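Clanstead linen and textiles log - read me first

Hello! I'm Nia Wogan and I look after the cleaning and changeovers at Clanstead, a holiday let that sleeps a crowd and has a meeting room on the side which people hire by the day. This file goes with the spreadsheet I've put in the same folder. A few other hosts asked me for a copy after I mentioned it in a newsletter, so I've tidied it up (a bit) and written down what all the columns mean, or what I think they meant when I started.

What's in the folder

washlog.csv - the main thing. 933 rows, one row per item per wash. So if a duvet cover went through the machine twice because of red wine, that's two rows.

items.csv - a list of everything made of cloth that I keep track of, with a code for each one.

stains.txt - my own notes on what shifted what. Not really data, more of a diary. Spelling is my own.

Why I started it

I was buying towels far too often and couldn't work out where they were all going grey. I blamed the guests, then the machine, then the water. In the end I started writing down every wash on the back of an envelope, and in October I moved it all to a spreadsheet and have kept it up ever since. If you run a let and you've never written down how often a bath mat gets washed, have a go, it's quite an eye-opener!

The columns in washlog.csv

item - the code from items.csv. T is towels, B is bedding, K is kitchen (tea towels, oven gloves, aprons), M is meeting room and X is everything else.

month - just the month. I didn't write the day down for the first lot, so I took it out of the rest to keep them all the same.

temp - what the dial was set to. Nearly everything of mine is 40 or 60. Blank means I forgot.

product - which powder or liquid. Marino is the liquid, Varkgate is the powder. Drurkau is the soaking stuff that comes in a tub, and I only put it down if the item had a proper soak and not just a dab.

dry - L for line, T for tumble, F for flat. If it started on the line and it rained, I've put L/T.

state - my score from 1 to 4 when it came out and was dry. 4 is good enough for the best bedroom, 3 is fine, 2 is for dog towels and decorators, and 1 is the rag bag. It's only my eye doing the scoring, so don't read too much into a 3 against a 4.
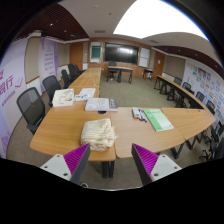

The M codes are the ones I get asked about most, as they're few in number and they don't behave like the rest. Bedding gets washed after every guest whatever it looks like, but meeting room cloth only goes in when it needs it, so the gaps between washes are long and very uneven. It's a mixed bunch too. Something like that cream knitted cloth on the wood-grain table wants a different life from a tea towel, and for anything knitted I'd say cool wash, liquid, no peg marks, dry it flat on a towel. That's what the F in the dry column is for. I once tumbled a knitted throw from the upstairs landing (code X, you'll find it, it goes from a 4 to a 1 in one row) and it came out fit for a doll.

Things to watch out for

The tea towels K07 to K11 got muddled. They're all the same stripe and I'd stopped sewing the tags in, so treat them as one big tea towel.

There's a patch in the spring when the machine was being mended and I took everything to a launderette. I've left the temp blank for those.

Some towels just stop. They haven't been thrown away, they've gone home in somebody's suitcase.

I changed my mind about bath mats halfway through. The early rows have them under X and the later ones under T. I keep meaning to fix it.

What I've got out of it so far

Softener was making my towels worse, I'm fairly sure of that now. The scores pick up in the months after I gave it up. Line drying is kinder to sheets but the towels like ten minutes in the tumbler at the end - they come out like cardboard otherwise. And a long soak in Drurkau did more for grey pillowcases than turning the heat up did, at least with our water, which is very hard.

Using it

Help yourself. Copy it, change it, swap in your own codes. If you pass it on I'd like my name left at the top, but I won't come after you. If you keep a log of your own I'd love to see it, mainly the pillowcases.

Still to do

Sort out the bath mats. Add a column for what things cost. Sew the tags back in the tea towels.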